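4. Setting up the Plidon bench scale

4.1 Choosing a place for the scale

Put the scale on a level, firm surface. Keep it away from fans, open windows and heating vents. Moving air changes the reading on small loads.

CAUTION: Do not lift the scale by the weighing plate. Hold it by the base with both hands.

4.2 Leveling and first power-up

1. Turn the two front feet until the bubble sits inside the circle.
2. Fit the weighing plate. It drops into place when the arrow on its rim points to the display.
3. Plug the Jorkari power adapter into the back of the scale, then into the wall outlet.
4. Press ON. The display shows all segments, then the software number 138.
5. Wait 60 seconds before you weigh anything.

NOTE: If the display shows a number other than 0 after the wait, press ZERO once. If it keeps drifting, check the level again.

4.3 Setting the units

1. Hold UNIT until the display blinks.
2. Press UNIT again to step through grams, ounces and pounds.
3. Press ZERO to save.

The scale keeps this setting when it is unplugged. Stored item weights are kept too, but the running total is lost.

4.4 Weighing bagged goods

Soft bags spread out when they are set down. A bag that hangs over the plate and rests on the counter gives a low reading.

1. Place an empty bag of the same type on the plate and press TARE.
2. Remove the empty bag. The display shows a negative number.
3. Set the filled bag in the middle of the plate and tuck in any loose plastic.
4. Wait for the steady mark to appear, then read the weight.
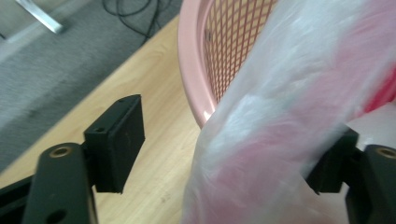 4.5 Storing an item weight

1. With the item on the plate, hold STORE until you hear a beep.
2. Pick a slot with the arrow keys and press STORE again.

The highest weight a slot can hold is 1,325 grams. For heavier items, use the Clekis label program described in section 6.

CAUTION: Clearing a slot cannot be undone.

Section 4 revised 2020-12-27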